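Hosow shuts its last repair counter and points customers to a web form

Owners of Hosow touring bicycles have until the end of July to get anything mended by a human being they can look in the eye. The company is closing its repair counter in Traltamton, the last of its kind, and moving all warranty work to a postal service run from a warehouse in Tronness.

The change was announced on Friday in an email headed "Good news about your bike". Several of the recipients have since been in touch with this website to ask which part was the good news.

Under the new scheme, a customer with a faulty hub, cracked mudguard or wandering gear lever fills in a form online, prints a label and posts the part to Tronness. Whole bicycles are not accepted. If the fault lies in the frame, the form advises the customer to "remove the frame from the bicycle", a job that most of us would have taken to the repair counter.

Each claim carries a handling fee of £40, returned if the fault is found to be Hosow's. The terms say this will be decided by Hosow.

The Traltamton counter has stood at the back of the showroom on Haslam Street for as long as most local riders can remember, and it was never a glamorous spot. The bell stuck. The chairs had been rescued from a dentist. But you could wheel in a clicking bottom bracket before work and generally wheel it out again, silent, at half past five, having paid for a washer and a cup of tea. Regulars speak of it with a fondness they do not extend to the showroom, where the staff are polite and would like to sell you an electric one.

A petition asking Hosow to think again had gathered 2,000 signatures when we last looked. The company's reply thanked signatories for "being part of the conversation" and included a discount code for bar tape. The code had expired.

Hosow says the counter handled only 123 warranty jobs last year, too few to justify the space. Riders point out that the figure leaves out everything the mechanics put right on the spot without filling in a form – most of what they did, in other words, and most of the reason people bought the bikes. A spokesman said unrecorded repairs could not be counted as they had not been recorded.

There is also the matter of time. The postal service promises to look at each part within 2 working weeks of arrival, after which it will be mended, replaced or sent home with a letter. Anyone who rides to work is advised in the help pages to "consider alternative transport during this period". The number 9 bus stops outside the showroom, and passengers will have a good view of the new bicycles in the window.

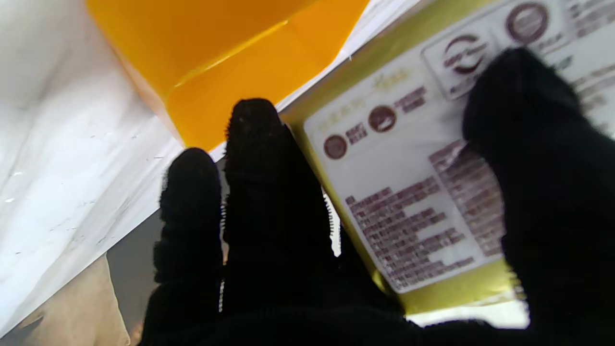
Independent shops in the town have been quick to spot an opening. Haslam Cycles, four doors down and no relation to the street as far as anyone there knows, has put a board on the pavement reading "We Mend Hosows" and, in smaller chalk, "Within Reason". It will not be able to do warranty work, as Hosow supplies certain parts only to its own warehouse, but it can manage brakes, wheels, cables and sympathy.

Jobs already booked in at the old counter will be finished before it closes. Bikes left uncollected after that will be moved to Tronness, whole, by a company that says it has no means of handling whole bicycles. We have asked how this will be done and been sent a link to the form.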